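Call for Participants: Home Office Storage and Layout Trial

Stindano is recruiting households in Pastivgate for a trial of the Arumugam cabinet desk, a closed work surface for use in a bedroom, living room or spare room. The trial starts in March. We are looking at how a desk, a filing drawer and an equipment bay hold up under ordinary daily use in a home without a separate office.

What the trial involves

Each household receives one cabinet desk, delivered and assembled. You use it as your main place for desk work at home. We make two visits: one at installation, to record the room layout and the items to be stored, and one at the end, to record the same things again. Between visits you fill in a short log at the end of each working week.

The log asks for the following:

Hours the desk was open
Items stored in the filing drawer, by type
Items left on the work surface overnight
Any equipment moved in or out of the bay
Any fault with hinges, drawer runners or the cable outlet

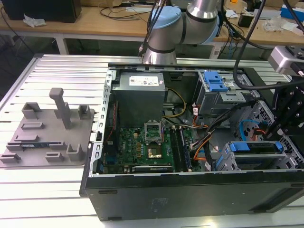

The equipment bay is the part of the desk we most want tested. It is a ventilated compartment to the left of the knee space, with a removable shelf and a rear outlet for power and network cables. Households with a laptop only can take part, but at least half of the places are reserved for those who keep a full-size desktop computer. Towers should be measured closed, for height, width and depth. A case laid on its side and opened up, like the Dell with the yellow cables looping out of its power supply, needs far more surface than its closed dimensions suggest, and if you do your own repairs or upgrades we would like to know where in the room you do them. Note this under "Other uses" on the application form.

Printers may stand on top of the cabinet but not in the bay. Shredders stay on the floor. External drives, routers and phone chargers go on the removable shelf.

Who can apply

You must be 18 or over and live within the Pastivgate delivery area. You must do paid work, study or household administration at home on most working days. The room needs a clear wall length sufficient for the cabinet with both doors open, and a grounded outlet on the same wall or an adjoining one. Renters may apply. The cabinet is freestanding, and the anti-tip strap is fixed to the wall with a single screw, for which written permission from the landlord is needed before delivery.

We cannot accept households that plan to move during the trial or that already own an Arumugam desk.

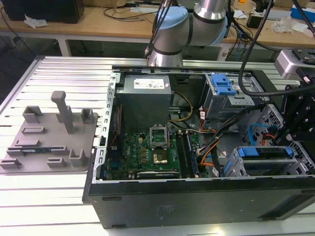

Payment and ownership

Each household is paid $425. Half is paid after the installation visit and half after the final visit, provided the logs are complete. A household may miss two logs without loss of payment. At the end of the trial you can keep the cabinet or have it collected at no charge. Please decide by the final visit.

Data and privacy

We record room dimensions, furniture positions and the type of item stored. We do not read, copy or photograph the contents of papers. Drawers holding financial or medical records can be logged as "closed" and will not be opened during visits.

Room photographs are taken with your agreement and are used for layout measurement. You may ask for any of them to be deleted.
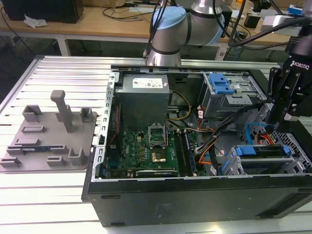
Logs are kept under a household number and stored separately from names and addresses. Both sets are deleted once the trial report is finished, except for payment records.

How to apply

Application forms are available at the Stindano showroom, 1592 Basano Street, Pastivgate, or by mail from the same address. Include a sketch of the room with the wall lengths, door swings and outlets marked. It does not need to be to scale — dimensions in inches are enough.

Applicants who meet the requirements will be contacted by phone to arrange the first visit. Evening visits are available until 7 p.m. Forms without a sketch will be returned.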